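Small news from our corner this Tuesday: Vatura 5 is out, and I'm pretty chuffed with it! If you've been running the Usow planner from the nightly branch you've already got most of this, so feel free to skim.

The big change is how the planner handles the last bit of a reach. The old version worked out one long path from wherever the arm was parked to the grasp pose, checked it for collisions and sent the lot off to the controller. Fine on a bare bench, pretty ordinary once there's a tray with raised walls nearby (the fingers would come in on a slant and clip the rim, and I lost most of May to staring at that). Now the path is split. The arm travels to a hover pose with the fingers pointing straight down, the perception node gets another look at the target, and only then does the planner work out the descent.

We ran the same 2,000 simulated reaches through both versions. The old planner flagged a wall contact in 286 of them. The new one flagged 19, and I've gone through every one of those by hand – nearly all have the target hard up against a tray wall, where there just isn't room for a finger on both sides.
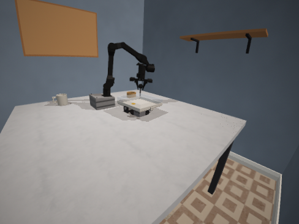
*The tray scene in the Vatura simulator, with the gripper hovering over the round tan object.*

The clear tray was a headache for perception too, by the way. Our simulated depth sensor now treats see-through walls much more like a real one does, so they come back patchy or go missing altogether. Biswas, our segmentation module, used to take a missing wall as free space and cheerfully tell the planner to go right through it. It now keeps a memory of the tray's outline between looks and fills in the gaps. You can switch that off in the config if your trays move about while the arm is working, but I'd leave it on for everyone else.

A few smaller things made it in as well. The replay viewer remembers your camera angle (finally!), joint limits are read from the arm file instead of being typed in twice, and the log colours are readable on a dark background.

One warning before you upgrade: saved scenes from version 4 need to go through the converter first, and it overwrites the original, so make a copy. Fuvisow users should hold off for now, as the bridge still expects the old single-path message. I'm working on that next.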